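Call for participants: correctional shop supervisors and reentry staff

Talebi is looking for 50 people who run, staff or hire from prison work programs to take part in a review of job training behind the walls. We want people with doubts. Most of what gets written about prison shops comes from those who sell them, and we have read enough glossy reports to last us a while.

The question is plain. Does a certificate earned in a print shop, laundry or sewing room help a person get hired after release, and is it still helping a year later? Programs like to report how many people finished a course — 92 percent is the kind of number that gets a headline — and then go quiet on what came next.

Who should apply

You have at least 3 years in a prison industries shop, a parole office, or a business that has hired people coming home. Former shop workers are welcome and will be paid at the same rate as everyone else. A degree is not required. Neither is a good opinion of us.

What you would do

Fill out one long survey, sit for two phone interviews, and join a two-day meeting in December. Pay is $444 for the full set. Travel is booked by us, so please don't buy your own ticket.
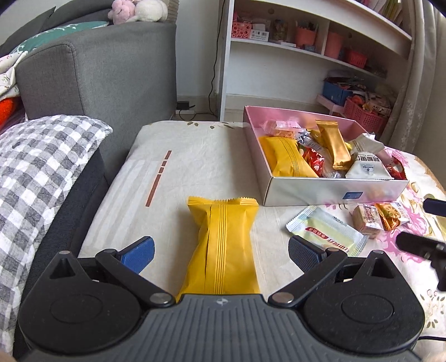
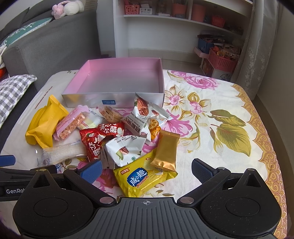
Stuart Kershaw wrote back after reading a draft of this call that he had sat through four of these reviews and never once saw a shop close or a wage go up on account of them. He asked who would read the report, and whether the people running the shops would get to edit it first.

Fair questions. The report goes to every participant on the same day it goes to the agencies, and no agency sees a draft. Whether any of them will act on it, we can't promise.

How to apply

Send a page or less on where you worked, what you did there, and one claim about prison job training you don't believe. Skip the cover letter. Mail it to Aba Annan, Participant Desk, Talebi. Current agency employees should check their outside-pay rules before signing up.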